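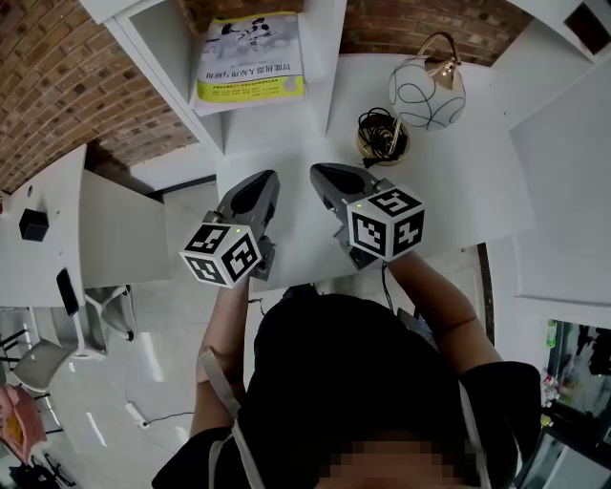
Pues a mí el bono de Latitz me salió redondo, me escribió una lectora cuando conté por aquí que pensaba darme de baja, y que si no voy es problema mío y no del gimnasio. Vale, algo de razón tiene (¡me dolió y todo!), pero sigo pensando que los bonos largos están pensados para los que no vamos.

Os cuento mi caso. En septiembre me apunté con una oferta de 25 sesiones, feliz de la vida, porque la sesión suelta me parecía carísima y así bajaba a 19 euros. Gasté 15. Las demás caducaron mientras yo tenía una contractura que no me dejaba ni atarme los zapatos, y en recepción me dijeron, muy amables eso sí, que lo ponía en las condiciones.
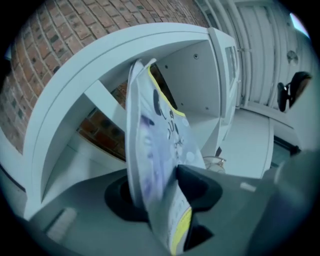
Y lo ponía, claro, en letra pequeñita y detrás de tres párrafos sobre el uso de las taquillas. Yo no pido que me regalen nada, pero congelar un bono por lesión debería ser lo normal en un sitio que vive de que la gente se mueva. En Endix, donde va mi hermana, lo hacen con un simple correo.

Ahora pago cada clase por separado. Es más caro, ya lo sé, y mi hermana me lo recuerda cada vez que comemos juntas, pero voy cuando me apetece y duermo tan tranquila. El próximo bono que firme lo leo entero, taquillas incluidas.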